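Lemaire hand-worn gripper pair: first impressions and some gripes

Forum: Grippers and End Effectors
Thread status: open

torquewrench_ned
Posted 30th July

We have had a pair of the Lemaire hand-worn grippers on trial at our Clitmont workshop and I said I would write them up. We are looking at them for recording demonstrations of kitchen handling: cutlery, ladles, lids, that sort of thing. The pair came with the cables, the straps and a licence for the Nevix recording software. Price quoted to us was 2156 for the pair, before tax.

Build is better than I expected at that money. Each unit has two articulated fingers and sits over the hand with a strap. Play at the fingertips is small on the left one and slightly worse on the right. I have not opened either of them up.

Most of our time has gone on taking long-handled utensils off a stand and putting them back. We work over a gridded sheet so the start positions can be noted and repeated.

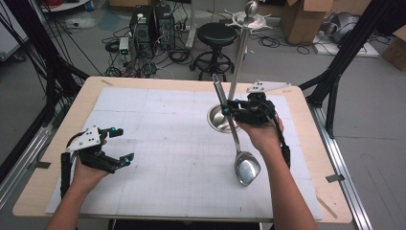 Right gripper closed on the spoon handle, left one open. Stand is just behind the spoon.

Thin round handles are fine. Thin flat handles are harder, and the spoon will rotate in the fingers if you take it too near one end. Grip it closer to the balance point and it behaves. I ran 50 picks of the same spoon and dropped it 2 times, both times from gripping too high.

Complaints so far:
The strap needs re-tightening during a session.
The cable runs down the forearm and tugs when you reach across yourself.
The manual gives no torque figure for the mounting plate screws.

Can answer questions if anyone is considering them.

pallet_jack
Reply 1

What are you mounting on the perforated plates? I can see the holes but nothing bolted to them that I recognise. We bought the Gruvville version last year and the hole spacing did not match any bracket we had in the building.

torquewrench_ned
Reply 2

Nothing of ours yet. We have a bracket drawn up but not cut. I will post the spacing when I have had calipers on it. I don't trust the drawing they sent.

m_stack
Reply 3

2 drops in 50 is not a useful figure unless you say who was wearing them. An operator who has done a week of this compensates without noticing. Put a new person on it and see what you get. We saw the drop rate go up by a factor of four with a fresh operator, on Gruvville hardware admittedly.

I would also question paying that much for a cabled unit. Cable drag changes how people move their wrists, and the recorded motion then has it baked in.

torquewrench_ned
Reply 4

Fair on the operator. It was me for all 50, and I had been using them for several days by then.

Disagree on the cable. We tried a battery unit in February and spent more time chasing dropouts than recording. I would take a tug on the wrist over gaps in the data. Taping the cable to the sleeve at the elbow gets rid of most of it.

pallet_jack
Reply 5

Seconding the sleeve tape. Leave slack at the elbow or you will pull the connector.

greyscale
Reply 6

Does Nevix still stop at 1000 recordings per project? That was what put us off. We had to split one job across several projects and merge the exports by script, and the timestamps came out in two different formats.

torquewrench_ned
Reply 7

The limit is still there on the licence we were given. Support say it goes away on the paid tier but would not put it in writing when I asked. Timestamps have been consistent for us, though we have only exported twice.

m_stack
Reply 8

Then the quote is not the real price. Add the paid tier before comparing it with anything else.

greyscale
Reply 9

Agreed. Ned, if you get a figure for the paid tier could you post it? Also whether the straps can be bought separately, as ours frayed at the buckle.

torquewrench_ned
Reply 10

Have asked for both. Strap is a spare part according to the parts list, no price shown. I will put a second operator on the spoon this week and add the drop count to this thread.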